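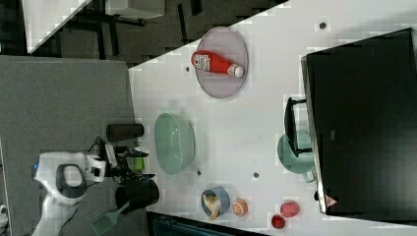 Figure 7.1 A black pot, a spatula and a cup on its side.

Chapter 7
Goods That Last and Goods That Don't

Learning goals
After reading this chapter, you should be able to:
Tell a durable good from a nondurable one, and defend your answer to a relative.
Explain why sales of durable goods swing more than sales of groceries.
Work out the yearly cost of something you paid for all at once.
Describe what a warranty promises and what it leaves out.

Key terms
durable good, nondurable good, service life, replacement demand, yearly cost, warranty

Opening case: The stove in Castellanos

In April a family in the town of Castellanos bought a Multar kitchen stove for $3,147, delivery included, old stove hauled away for free. It was the largest thing they had bought since their car. They read reviews for 6 weeks. They visited the Flukilen showroom so often that the sales staff began asking about their vacation. During the same 6 weeks they bought groceries without reading a single review, and their grocery spending came to a good deal more than half the price of the stove.

Economists find this behavior sensible, up to a point. A bad loaf of bread is a problem until lunch. A bad stove is a problem for years, and it will be standing in the kitchen the whole time, looking at you.

7.1 How long is long?

A durable good is one that gives useful service over an extended period, usually taken to be three years or more. Cars, furniture and washing machines qualify. A nondurable good is used up quickly: food, gasoline, paper towels. The line between them was drawn by people who needed to fill in a table, and it shows. Most shoes fall on the nondurable side, a ruling that will surprise anyone whose grandfather owned a pair.
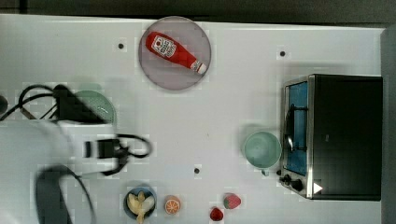 Figure 7.2 Ketchup bottle and plate.

The kitchen is a good place to practice, as the two kinds of goods spend their lives touching each other. A plate may outlast several presidents. Ketchup is nondurable, whatever the back of your refrigerator suggests. What matters is how the good is meant to be used, and a thing you have simply failed to finish does not become durable out of your neglect.

Service life is the length of time a good can reasonably be expected to do its job. Divide the purchase price by the service life in years and you have a first estimate of its yearly cost. A $50 frying pan that lasts ten years costs $5 a year. A $12 pan that lasts one year costs $12 a year, plus the annual pleasure of shopping for another pan.

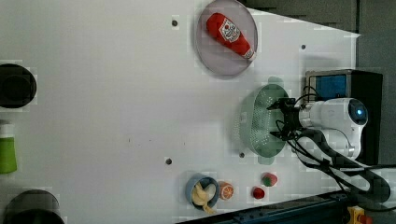 Page 146

This simple division leaves out repairs, energy and whatever you might get by selling the item later. We will add these in Section 7.3, at which point the arithmetic becomes more accurate and less fun.

7.2 Putting it off

You can delay replacing a sofa. You can't delay dinner for very long. When households in the imaginary-sounding but well-run county of Nustetti worry about their jobs, they go on buying milk and stop buying sofas, and the furniture stores notice first. Purchases made to take the place of worn-out goods are called replacement demand, and much of it can wait, with the help of a folded magazine under one leg.

Before you read on
1. List three durable goods in your home. Which would you replace first if your income doubled? Which would you replace first if it fell by half?
2. Find a warranty in a drawer. Has it expired? How long did it take you to find the drawer?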